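Idano slimline dehumidifier: four months in a ground-floor flat
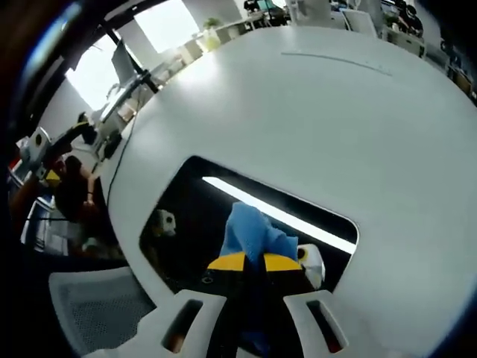 Light-blue cloth, white curved surround, dark opening.

I bought the Idano in February after a winter of wet windows and a patch of black mould behind the wardrobe. The flat is on the ground floor, north facing, with solid walls and no garden, so every load of washing dries indoors on a rack in the back bedroom. I had used a small Matlala unit before this and it could not keep up.

The Idano is a compressor model. It stands a bit higher than my knee and has castors, which work on floorboards and drag on carpet. Setting it up took a few minutes. You let it stand upright for a couple of hours after delivery, slide the tank in until it clicks, and switch it on. The manual is short and has been translated with some care, though the page on the continuous drain hose shows the wrong side of the machine.

Drying washing

This is what I wanted it for. A full load of mixed cottons, spun at the fastest setting, is ready to put away by morning if I hang it at bedtime and keep the door shut. Jeans and thick towels need longer. The Matlala left the same load damp at the seams well into the following afternoon. Tea towels and cleaning cloths come out a little stiff, as they always do off a rack.

There is a laundry mode that runs the fan flat out and ignores the humidity setting. It switches itself off after eight hours, and you can't change that. I would have liked a choice of times.

Damp and mould

I cleaned the wall behind the wardrobe, repainted it and pulled the wardrobe out by a hand's width. On the first evening the display read 88 per cent with washing on the rack. The room now sits in the fifties most days. The mould has not come back so far, but I have yet to take it through a full winter.

Noise

On low you can sleep in the next room with the door open. On high you can't. The compressor cuts in with a thud, and on bare boards I could feel it. An old bath mat underneath helped. My neighbour upstairs, Faraji Langat, says he hasn't heard it.

Running costs

I put a plug-in meter on it and kept a note. The highest reading I saw in laundry mode was 922 watts, which was just after start-up and lasted a moment. It settles well below that. My bill has gone up slightly, but I no longer turn the heating on just to dry clothes.

Things I don't like

The tank handle is thin and the tank slops when full. The filter sits behind a panel with 2 small clips, and one of mine already feels loose. The display can't be dimmed. I wrote to the seller, Purkberg, about the clip and had a reply from Benvinda Bastos the next morning offering a new panel. It came in the post without any fuss.

I would buy it again for the washing alone. For a bedroom you sleep in, I'd look for something quieter.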